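Robot cell operator / fault hunter wanted (2 positions, Vetico site)
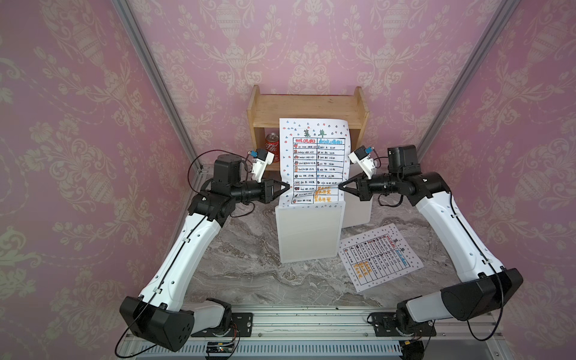

Station at Vetico, menu task. Both arms at the sheet.

Hirkier is hiring two people for the two-arm stations at Vetico. Start as soon as you can. Fixed term to the end of February, can be extended. Day shift only, no nights.

Reason for the hire, up front, because you will hear it on your first day anyway. We had a safety matter on one of the stations. The right gripper closed when it had been told to stay open, and it closed on an operator's finger. Bruise, no break. She is back at work and she helped write this ad. The stop button was pressed and the arm did stop, but slower than it should have. Two separate faults, in other words, and we only fully understand one of them.

What we know so far:

The late stop was ours. A setting got changed during an update to the Trarnex control software and nobody on our side tested the stop afterward. Fixed, and the stop now gets tested at the start of every shift and signed for.

The gripper closing by itself is still open. It has happened 3 times in 600 logged runs, always on the right side, always when both grippers are close together on the same object. Could be the cable, could be the board by the arm base, could be the command queue. We have swapped the cable. It happend again after that. So probably not the cable, or not only the cable.

Until it's found, no hands inside the enclosure with the power on. None. Resetting the objects between runs means power down, wait for the lights, reach in, reach out, power up. It's slow and people get tired of it. If you are the type who will skip it at the end of a long day please don't apply.

The work

– running the table-top tasks: paper sheets, boxes, drink cans, small shelves. Setting up and resetting between runs
– watching both arms the whole time, hand near the stop
– writing down every odd movement, even the small ones. Time, which side, what it was holding, what you saw. Plain words are fine
– checking cables, clips, brackets and bolts on the rail before each shift
– trying to make the fault come back on purpose, under supervision, with the guard closed
– helping Lennox (our other site) repeat the same runs so we can compare

Paper is harder than it sounds. It curls, it slips, and two grippers facing each other over a thin sheet leave little room for a wrong move. Most of your first month will be paper.

You should have

– a year or more around machines of any kind. Packaging line, print shop, CNC, lab equipment, repair bench, all good
– patience with repeat work. Same task, many times, same care
– readable notes
– willingness to stop a run and say why, even if the schedule is bad that day

Nice to have, not needed

– basic wiring, can use a meter
– some Python, enough to read a log
– reading Chinese, as some of the task materials have Chinese on them

No degree asked for. We train on the arms: 4 days with a second person next to you before you run a station alone. Steel-toe shoes and glasses supplied. No gloves near the grippers, no rings, no loose sleeves, hair tied back.

Pay is hourly, same rate for both positions, paid overtime if it happens and we try not to let it. Rate goes out with the first reply so you don't have to sit through an interview to hear it. Lunch room on site, free parking behind the building, bus stop across the road.

Nobody here gets in trouble for pressing the stop. There was some grumbling about lost runs before the accident and that was wrong, we have said so to the whole team. Stopped runs are no longer counted against anyones numbers.

How to apply

Send a short note and your work history to Teodoro Llorente, station lead, through the Hirkier jobs page. Put "Vetico stations" in the subject. In the note tell us about one time a machine did something it shouldn't have and what you did next. Half a page is plenty. No cover letter.

Interviews are on site and include a walk around a station with the power off. Ask to see the incident report if you want, we will print it for you.

Posted 17 May 2026. Ad comes down when both positions are filled.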